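Dell tower teardown, part two: cooler off, board exposed

The office tower I picked up for parts has been sitting on the shelf since last April. I finally have a use for the power supply, so this week I started stripping the machine to the bare chassis. Part one covered the side cover and the drive cage.

The order I follow with these towers is memory, cooler, front fan, power supply, board. Memory goes first so the slots aren't in the way of the cooler screws. I back the screws off in a cross pattern, half a turn at a time, and twist the heatsink slightly before lifting. A straight pull on old paste can bring the processor up with it, retention lever closed or not.
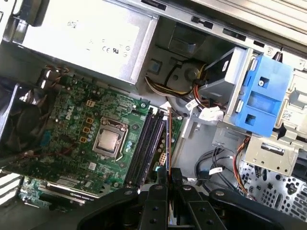
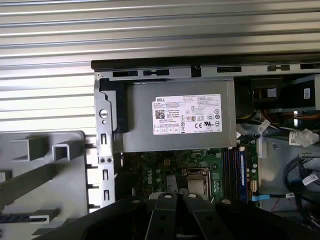 Dell board and power supply in the two shots of the open case.

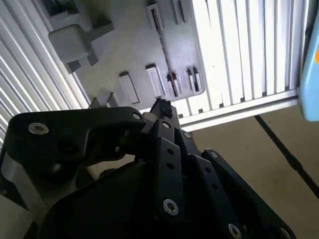

Manurung, Thursday, January 20, 2022

The processor stays in the socket until the board is out. It's safer there than in my parts drawer, and the socket pins are the one thing on this board I can't fix.

Next is the power supply. Before touching it I unplug at the wall and hold the front button for 12 seconds. The four-pin lead by the processor comes off first. Press the latch, rock it gently, and pull on the plug body, never on the wires. Copy the label into your notes before the unit goes in a box, as some Dell supplies have their own pinout and won't run a standard board.

Kibet Mosoti asked after part one whether the case is worth keeping. I'd say yes if you have the room. The steel is decent and the rails are straight, but the board mounting points may not suit a generic replacement.

Screws go in two jars, one for case screws and one for board screws. Part three will cover the board removal and a load test on the supply.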